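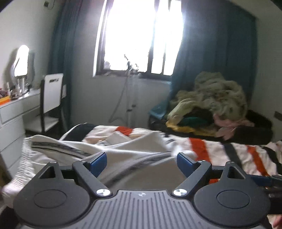
Malachy Keogh wrote in to say that his grandmother's seed cake never had a drop of lemon in it, and that if the county list says otherwise then the county list is wrong. Well, Malachy, I have good news for you!

Traditions > Food and Drink > News

Print this page | E-mail this page

The Trarkorcombe register of living traditions grew again in April 2021, and I've been grinning ever since. It now holds 94 entries, and seven of the new ones are things you can eat. The seed cake is in there (no lemon, the wording just says "caraway, butter and whatever eggs are in the house"), and so is the smoked plum paste they make up at Drultberg, which I have loved since I was tall enough to reach the counter at Gilmartin Bakery.

The plum paste nearly missed out. To get on the list you need at least two households still making it the old way, and for a while it was only Urho Ikonen and his big copper pot. Then Clifford Dufour raised his hand at the spring meeting and said his family had been making it the whole time, they just never sold any. So there you go. His version is darker and a bit more bitter, and I'm not going to say which I like better (I have to live here).

I also asked Ezequiel Bravo about the Simier flatbread, the one folded over sour cabbage and baked right on the stones. It's been put off until June. The paperwork wants a recording of the song that goes with the kneading, and the two people who know all 20 verses don't agree on the order. Ezequiel thinks they should send in both and let the register sort it out, and I'm with him.

The full list is up at the library, on the board by the front desk. If you've got a recipe you think belongs on it, ask there for the green form, and bring a sample if you can. They like samples.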